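Grudau Vegetables – notes for the data card

What is inside

This set is about vegetables and how people handle them on a sorting table: picking one up, turning it, putting it in a tray. There are 700 short clips and 300 still pictures. All sorting was done at room temperature in November, in a big hall in Drivach.

Vegetables

Eggplant, cucumber, carrot, leek, bell pepper. The eggplants are the long type, not the round one. We bought them from Wieser, a wholesale seller near the hall. Each vegetable was used for 2 days at most, then it went to the kitchen.

Labels

Every clip has one line of text with the name of the vegetable and its main color. For eggplant we write "purple" also when one end is lighter. Please do not change this to "violet" or "lavender", the older scripts search for the exact word. Pale tips and stem ends are not labeled separately.

Known problems

Leeks have only 30 clips, so please be careful with any result for them. Shiny skin is difficult – light from the ceiling can look like a white spot of damage. 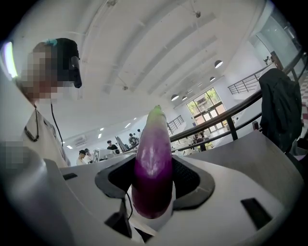
Long vegetables are labeled "upright" or "lying". If the angle is between the two, the field stays empty. Faces are pixelated.

Contact

Sang Cao, Stemadmont group. Please write the clip number in the subject of your message.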